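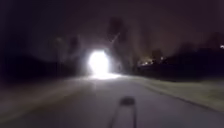 The owner of the bakery on the Sondham road starts work while most of the village is still asleep. She has done so for 20 years, and she says the early start stopped bothering her after the first winter.

"You get used to going to bed when the children do," she says. "What I never got used to was the phone ringing at two in the afternoon. That's my evening."

She bought the business from the Berisha family, who had run it as a bread shop and little else. The oven came with it and so did the name, which she kept over the door. Her first year was hard. She had trained in a hotel kitchen, where somebody else did the ordering, and she bought far too much flour.

"I had sacks on the stairs. I had to turn sideways to get to bed."

Now she bakes four kinds of loaf on weekdays, plus rolls, and a seeded rye that takes two days from start to finish. The rye was a slow seller until a café in Isau began taking it for sandwiches. It makes up a good part of the week's trade, and she delivers it herself before the shop opens.

Asked what has changed most, she talks about prices. Flour and butter have both gone up, and the electric bill is the one she opens last. She put the large white up by 60 pence in May, in one go, and put a notice in the window a fortnight before.

"Two people complained and one of them still comes in. I'd been putting it off for a year and that was silly. I was losing money on every one."

The busiest morning is 24th December, when there is a queue before the shutters go up. Orders for that day close a week earlier. Last time she and her two assistants made roughly 1000 rolls, and they were sold out well before lunch.

She does not plan to open a second shop. A unit came up in Plandetero and she went to look at it twice, but it would have meant hiring a night baker, and she has tried to find one before.

"People like the idea of it. Then they do three nights and they ring in. I don't blame them, it's cold and it's dark and you're on your own."

Her elder assistant has started learning the rye and may take on two mornings a week. If that works out, the owner would like to have a Monday-to-Friday life for a while, or something close to it. She has not had a holiday longer than five days since she took over.

"I'd probably still wake up at the same time," she says. "But I could stay in bed and listen to the radio."

The shop is open from seven until the bread has gone.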